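**Trerley** is a two-armed robot workstation built in a shared workshop in Sternport. It was designed for practice with small household objects and soft materials such as cloth. The name covers both the arms and the enclosure they work in.

## History

Work on the enclosure began in May 2018, after an earlier single-arm bench, Sheehan, was taken apart for its rails. The second arm was added over the winter. The build log, kept on paper at the workshop, runs to more than 300 pages.

## Construction

The enclosure is made of aluminum profiles around a white tabletop. Both arms are bolted to black plates along the front beam, with a slotted duct for cables between them. Each wrist carries a small camera. Wire baskets tied to the framework keep small items off the table.

The walls are covered in floral wallpaper. Builders in Restport later copied the frame design but used plain panels - their version is 14 cm narrower.

## Use

A session is set up by laying objects on the table within reach of the arms. Cloth is usually placed toward the back, with harder objects to either side. 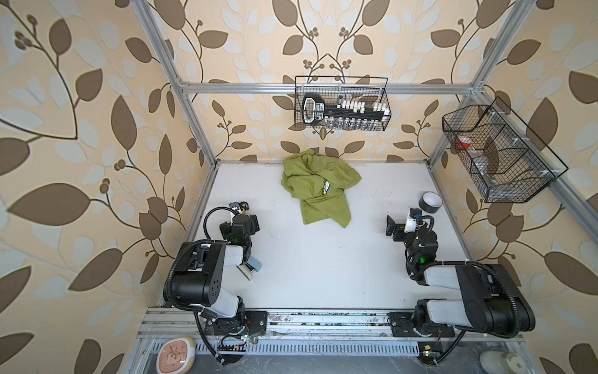
*Trerley's work area with an olive-green cloth, an open stapler and a roll of black tape.*

## See also

- Sheehan (bench)
- Restport frame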